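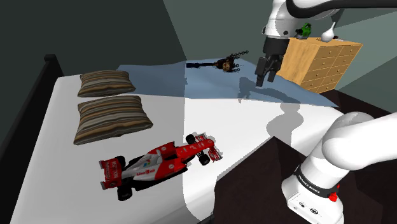

White sheet, striped pillows, pale blue blanket.

Vasstead review: a slow inn-keeping game with a decent heart and a bad shop

Posted Sun 18 February in Browser and Social Games

Vasstead is a free browser game in which you run an inn on a mountain road. Travelers come up from the valley, ask for a bed and a meal, pay you, and leave. You spend the money on better beds and better meals. It was made by Doneo, the studio behind Nulterura, and if you played that one you will recognize the menus right away.

I started in January and have played most days since then, usually once before work and once in the evening. I have not finished the story and I'm not sure it can be finished yet, as the map has a region marked "road closed."

Getting started

You can play as a guest or sign in with a social account. Guest play works fine, but your save is tied to the browser, so clearing your history wipes it out. The game warns you of this once, in small type, on the first screen.

The tutorial lasts too long. You have to place a table, then a chair, then a second chair, and each time the cook walks over and tells you it looks nice. There is no skip button. Once it's over you have four rooms, a kitchen with one stove, and a short list of quests.

The game ran without trouble on my laptop and less well on an older tablet. On the tablet the inn took a long time to load after I added the second floor, and scrolling was jerky. Turning off weather effects in the settings helped a lot. Sound is off by default.

How it plays

Each guest has a patience bar and one or two requests. Some want a quiet room, some want to be near the kitchen, some want soup. You drag a guest to a room and assign a dish. If you match what they want, they tip. If you don't, they still pay, and you lose a little reputation.

Early on this is very easy. From the second floor on it gets more interesting, mostly due to noise. The kitchen is noisy, the stairs are noisy, and musicians are noisy wherever you put them. A scholar next to a musician will leave in the night and take the tip with him. I ended up keeping one whole corner of the building for the difficult guests, and rearranging that corner was the part of the game I enjoyed most.

Cooking is a timer. You pick a dish, wait, and collect it. Soup takes a couple of minutes and a roast takes 90 minutes. Food does not spoil, so the sensible thing is to start roasts before you close the tab and serve them later. In Nulterura the crops withered if you came back late, and I'm glad Doneo dropped that idea.

There is also a mule. You send it down to the valley with a shopping list and it comes back with ingredients. You can upgrade its saddlebags, and you should do this before almost anything else. With the basic bags I was always out of onions.

Decorating

The catalog has 289 items when you count the ones locked behind story chapters, according to the collection page. Beds, rugs, lamps, shelves, wall colors and so on. Every item has a comfort score and a style, and a room where most of the items share a style gets a bonus.

Placement is on a grid and items can be turned four ways. Rugs can go under furniture, which sounds like a small thing, but in Nulterura they couldn't. Wall colors apply to the whole room. I would have liked to paint one wall at a time.

My main complaint is storage. When you remove an item it goes to the attic, and the attic is one long list in the order you put things there. You can't sort it or search it. By the third week I was buying lamps I already owned, as it was quicker than finding the old ones.

The other problem is that comfort score wins over everything. The mountain style has higher scores than the rest at every price, so a player who wants good tips ends up with an inn full of mountain furniture. I held out with the coastal style for a while and my income was clearly lower.

Friends and neighbors

You can add other players as neighbors. Visiting a neighbor lets you sweep their porch or feed their mule, and you get a few coins for each. You can also leave a guest at a neighbor's inn if yours is full, and the two of you split the payment. This works well. Two of my neighbors play at hours when I don't, and we've passed overflow guests back and forth without ever using the chat.

The game asks you to invite people. It asks when you level up, when you finish a chapter, and when you open the mule screen. The request can be closed, though it comes back the next day. The third stove needs five neighbors or gems, and that's the only place where I felt really pushed.

Nothing gets posted to your social page unless you press the share button. I checked this with a second account.

The shop

Coins are earned by playing. Gems are bought, with a small number given out for story chapters. Gems speed up timers, open stoves and slots, and buy items in the premium part of the catalog.

The prices are hard to defend. The Mudaliar Suite, a themed bedroom set that went on sale during my second week, costs 499 gems. Finishing every story chapter I could reach gave me some 90 gems in all. The set can't be bought piece by piece, and it has the highest comfort score of any bedroom, so you will see it in the inns of most of the players at the top of the weekly chart.

I bought the smallest gem pack to see what it would do. It opened the third stove and sped up a few roasts, and then it was gone. The third stove is useful. I wouldn't pay for the rest.

There are no video ads on the browser version that I saw. There is a daily wheel, which gives coins nearly every time.

One more thing about the shop: there's no confirmation when you spend gems on a timer. The speed-up button sits right where the collect button appears when the dish is done. I lost gems twice by clicking a second too early. I wrote to support about it and got an automatic reply with a link to the help page.

Story and looks

The story is told in short chats between your cook, the mule driver and a woman from the toll house. It concerns who owned the inn before you and why the upper road was closed. The writing is fine, with a few good jokes in the toll house scenes. Chapters unlock by reputation, and there's a long gap between chapters six and seven. My reputation was stuck for nine days there, with the goal set at 824 points and the regular guests giving one or two points each.

The art is clean and easy to read. Guests have different walks, so you can pick out a musician at a distance. Snow builds up on the roof in the evening and clears by morning. The music is one short tune for day and one for night, and I turned both off.

Bugs

I ran into three that are worth listing.

A guest got stuck on the stairs and blocked everyone behind him. Reloading the page fixed it.

The mule came back empty once after a long trip. The coins were gone too.

Moving a bed while a guest is asleep in it sends the guest to the kitchen, where he stays until checkout. He still paid in full.

Should you play it?

If you liked Nulterura, yes. It's the same sort of game with less punishment for being away, and the noise puzzle gives you something to think about. If you've never liked timers and invite requests, Vasstead has plenty of both and won't change your mind.

Play for free, get the saddlebags first, and sign in with an account before you build the second floor. I'll keep going at least until the upper road opens.

Good: guest placement, food that doesn't spoil, splitting guests with neighbors
Bad: gem prices, attic storage, speed-up button with no confirmation, long tutorial
Played on: laptop and tablet, browser version
Score: 7 out of 10

Comments (6)

coastalinn
Agree on the mountain style. I'm all coastal and I can't get near the weekly chart. Wish they would just even out the scores.

potatosoup_pls
You can get past the gap before chapter seven faster if you only take pilgrims. They tip badly but they give three reputation when the room is quiet. I did it in four days.

Guest
does anyone know if the save moves over when you go from guest to signed in? I have two floors already and don't want to lose it

mulebags
@Guest mine moved over. Do it from the settings page in the same browser, not from the login screen. The login screen starts a new inn.

tollhouse_fan
Lost gems on that speed-up button too. I just wait until the steam stops before clicking on anything now. Also the mule came back empty for me, same as in the review, and I got the coins back after I wrote in a second time.

Guest
Tried it on the strength of this and gave up in the tutorial. Will maybe try again on the weekend.

Get our browser game reviews by email once a week. Enter your address to subscribe. You can unsubscribe at any time.

This site uses cookies to remember your settings and measure traffic. Accept | Manage choices

Contact | Privacy | Write for us | All rights reserved | Back to top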